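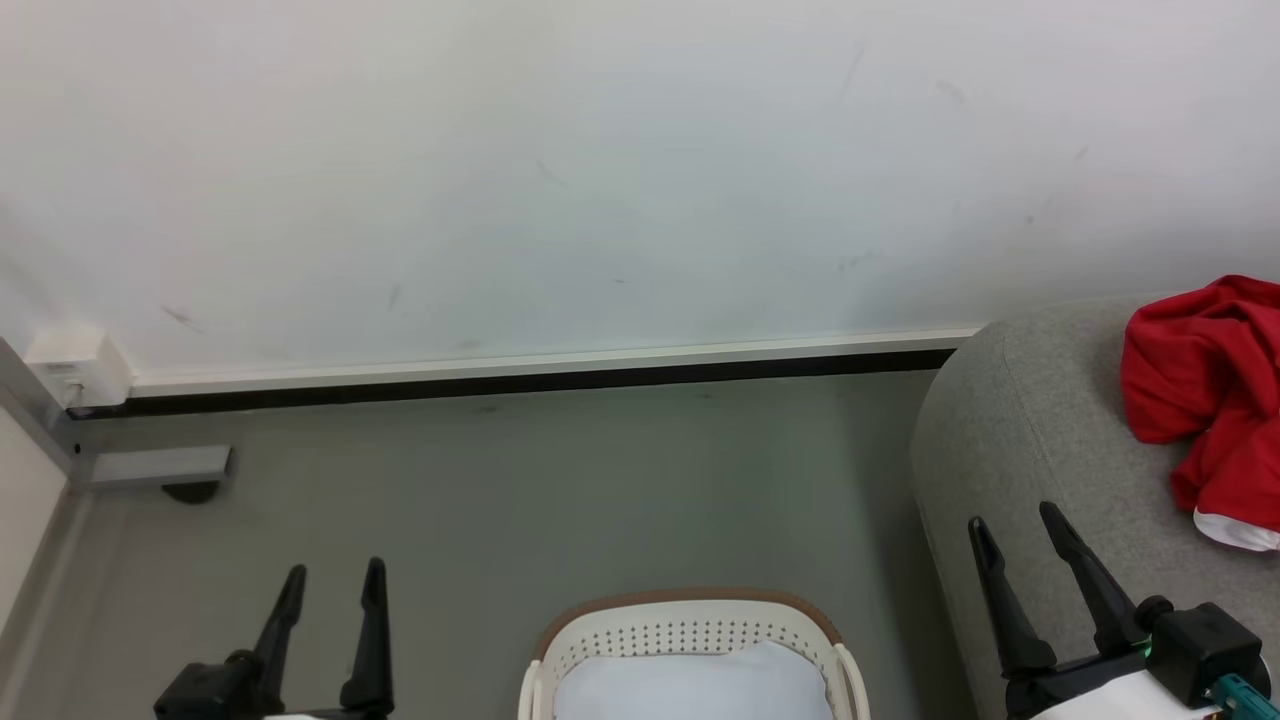 Els Geerts runs the laundry and fitting-out side at Lasora, which lets furnished rooms to people on short work contracts. Her job includes deciding what goes into a room and writing the sheet of instructions that hangs inside the cupboard door. Most of the questions she gets from tenants concern washing, and most of those concern knitwear.

"People ask which programme," she says. "The programme matters less than the load. A jumper in a full drum is rubbed against everything else in it, and rubbing is what does the damage."

Her sheet sets the spin for knits at 400 revolutions a minute and the load at half a drum. Anything with a brushed surface goes in inside out. She does not recommend softener on wool or wool mixtures, and she asks tenants to close zips on other items before they go in.

Drying takes up more of the sheet than washing. The rooms have no tumble dryer, a decision taken by Koen Vandenberghe, who handles the buildings.

"A vented dryer needs a hole in the outside wall, and the walls at Plurnelwood are not ours to drill," he says. "A condenser model is possible, but it gives off heat in a small room. We did the sums and bought racks."

The racks are an Ernov folding type with coated bars. Geerts tested two other makes and rejected both, one for rust at the joints and one for bars so thin that they left a line across the chest of a wet jumper. She advises drying knits flat for the first day, on a towel, and turning them once.
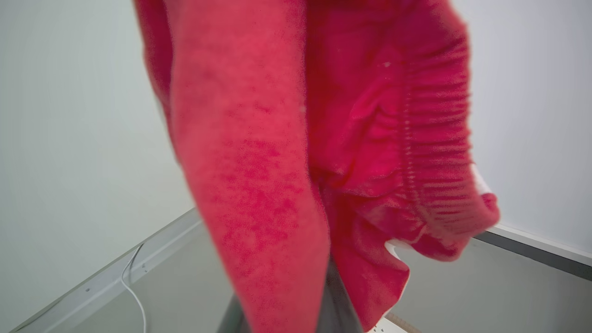

Vandenberghe does not accept the rule about flat drying in every case. A light knit with a good share of acrylic, he says, can go over two bars with the sleeves supported, and it will be dry by the next morning. He has done this with his own for years and has measured no change in length.

Geerts allows the exception for acrylic and nothing else. "Wool holds a lot of water. All that weight pulls on the shoulders. If you hang it by the shoulders you get points, and if you hang it by the hem you get a longer jumper."

On baskets the two agree. Lasora buys plastic ones with holes near the top, and the supplier, Verbeke, delivers them stacked. Wicker was tried at first and dropped after 3 months, as it caught on loose stitches. The holes let some air through, though Geerts does not regard this as a reason to leave damp things in a basket overnight.

"Damp cotton at the bottom, jumper on top, lid on – that is how you get the smell," she says. "Then they wash it again, and it did not need washing."

She would like to see knits washed far less often. Her own rule is 4 wears for a jumper worn over a shirt, with airing between. Airing means over the back of a chair or across a seat, away from the radiator, for an evening. She has no objection to clothes on the furniture for that length of time. The seat covers come off and are washed at 40 degrees when a tenant leaves.

The next version of the sheet is due in August. Vandenberghe has asked for it to fit on one side of paper. Geerts has it down to a side and a half and is looking at the paragraph on zips.

Related items
Reading a care label: the symbols in order
Folding racks compared: bar width and load
Limescale in small washing machines
Bobbling on knitwear and how to remove it
Seat covers: what shrinks and by how much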